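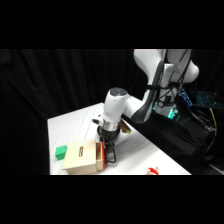

New good practice guide for shared robot benches out now

The Seter guide to running small robot arms on shared benches is out, and it's a cracking read! It runs to 144 pages and can be picked up free of charge from the Lundetti workshop library, or borrowed by any school or club that asks.

Lucero Chávez, who led the writing, went through 357 comments from people who use these arms every day. "We wanted rules you can follow with your sleeves rolled up," she told us. "If a rule needed a lawyer to read it, out it went."

There's plenty to enjoy. Every test run now gets a written start layout, a named person on the stop button and a speed limit near the work surface of 200 millimetres a second until the task has been signed off.

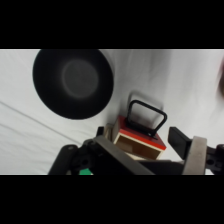
The chapter on setting out objects is the best of the lot. Teams are asked to write down what goes on the bench and where, so that someone in another building can repeat the test and get a fair comparison. A black bowl on a white cloth is easy to pick out, but a small box with a handle on its red lid needs more thought -- which way the handle points has to go in the notes too. Rocío Cáceres at Fusow has already rewritten her team's layout sheets to match, and says new starters are finding them much easier to use.

Comments on the first edition are open until 31st May, and a second edition is planned for November.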